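Wiria lets in a founder on a business visa if she can show 600 hours of advance bookings or a bank letter. Most people starting a small firm have neither. They have savings, a plan and perhaps one customer.

Last year 3,938 people applied and 19 firms from Prustenia got through. Görtz, which makes pump parts, was refused twice and opened across the border instead. It now employs some 60 people there, and they pay their taxes there too.

I would drop the bookings test and give applicants two years to prove themselves. Those who fail can leave — the law already provides for that. Ministers say the change needs more study. They said so in October as well.
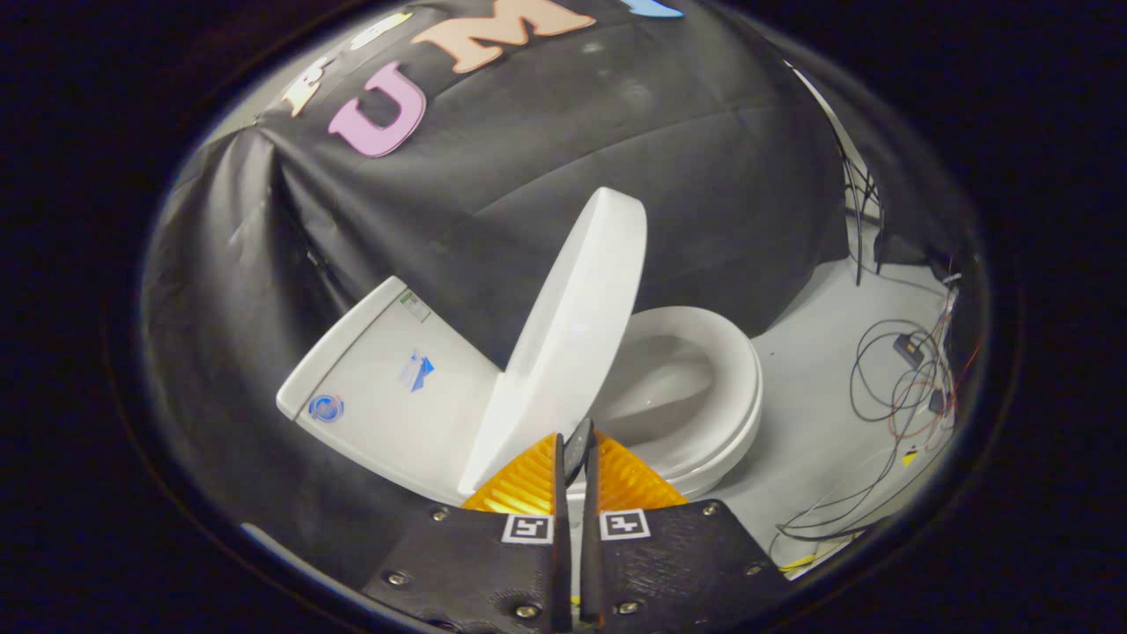 Two years is too short, a reader replied, as it took Pruritano nearly four to make a profit.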